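The Basket Test

The Gatti hands came to Dokcombe in June, in a crate with the wrong address on it. The Amus hands were already on the robot. Bolgate, who were paying, wanted to know by the end of the month which pair to buy, and they wanted a number.

So I gave them a test. The robot would hold a plastic basket by its handle and walk it to the bookcase, 100 times with each pair. A drop was a fail. A slip of the handle was half a fail. I slept in the next room and kept the log in pencil.

The Amus hands did well. They closed slowly and then stayed closed. I wrote 3 in the drop column and went to bed.

The Gatti hands were faster. They dropped the basket 2 times, both before lunch, and after that I began to trust them. By evening I was watching the basket less and the walk more. With the Amus hands the robot had gone straight to the shelves and stopped. With these it slowed down a step early, as if it were thinking about where the basket should go.

I checked the controller. Same gains, same path file, same 362 lines I had loaded the first night. I swapped the Amus hands back on and the pause went away. I put the Gatti hands on again and it came back.

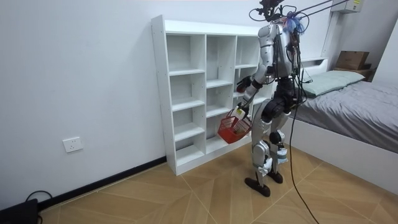 I called Bolgate and told them the drop counts. They asked if there was anything else. I said the Gatti pair weighed a little more, and that the weight might be changing the gait. They said that sounded fine and to send the form.

The form had a box for remarks. I sat on the bed with it for a long time - long enough for the screen to go dark twice. Then I got up and started one more run, without the log.

The robot walked up with the basket. It slowed a step early. I counted under my breath until it moved again, and I left the box blank and signed at the bottom.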